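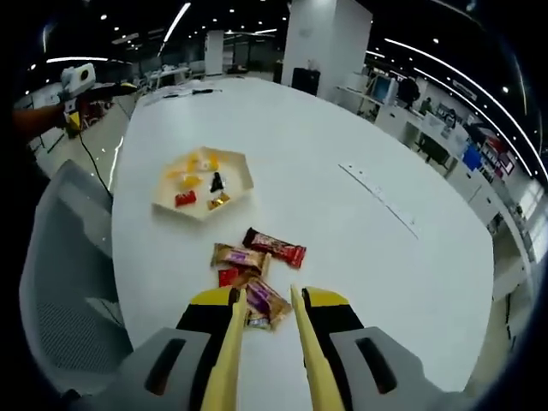
Wrapped bars between the fingertips, with the sweet tray further up the table.

Review: the Leltari hand-held gripper, and how we look after ours
By the Pondley workshop desk
August

Last updated: August

I have been meaning to write this up for ages, and I am glad I waited, because my opinion of the Leltari has gone up the longer I have lived with it. We bought ours as a pair, and they get picked up, put down and passed about all day long, so this is a review from people who clean the things and tighten the screws as well as squeeze the handles.

Setting up first. The box says 5 minutes and I would call that cheerful - allow yourself a pot of tea. The fingers slide on to their bases easily enough, but getting the two tips to meet squarely takes patience. My way is to close them gently on a strip of paper, tug it, and slacken off whichever side lets go first. There are four little screws to each finger base, and the key that comes with them is a horrid soft thing that rounded itself off within a fortnight. We use one from a Farkas set now and have had no trouble at all.

For a first check after any adjustment I am very fond of sweets. Wrapped bars are slippery and crinkly, and small foil ones are surprisingly hard to get hold of cleanly, so if the tips are even slightly out you will feel it straight away. Start with something long and work down to the little ones (and do buy more than you need, as stocks have a way of falling during the afternoon).

The other check we do takes two people and two grippers. One of you pinches one end of a bendy strip, the other takes the far end, and you hold it between you across the table. If a finger is loose on its base, you can feel it twist in your hand - lovely and simple, and far quicker than measuring anything.
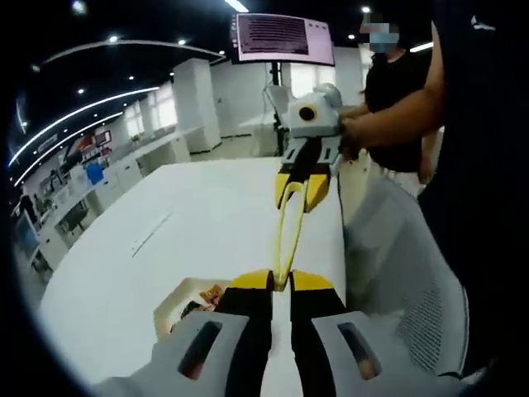

Yellow strip held between two grippers.

Day to day they want very little. Wipe the tips with a barely damp cloth, as sugar and dust make a sort of paste that dulls the grip, and blow out the slots in the housings while you are there. The sliding parts like a tiny touch of dry grease every 200 hours or so of use. I used the Mutuvness one that was already in the cupboard and it has been perfectly good, though go easy, as it creeps.

Now for my grumbles! The lead gets in the way until you learn to let it hang well clear of your wrist, and spare fingers are sold only in fours, a nuisance when you have worn out one. The manual is also very thin on repairs. It tells you how to take the housing off and then rather loses interest, so lay the screws out in the order they came.

Even so, I would buy them again. They sit nicely in the hand, they come apart without a fight, and a worn tip can be changed before the kettle has boiled. Four stars out of five from me, and the missing one is entirely for that key.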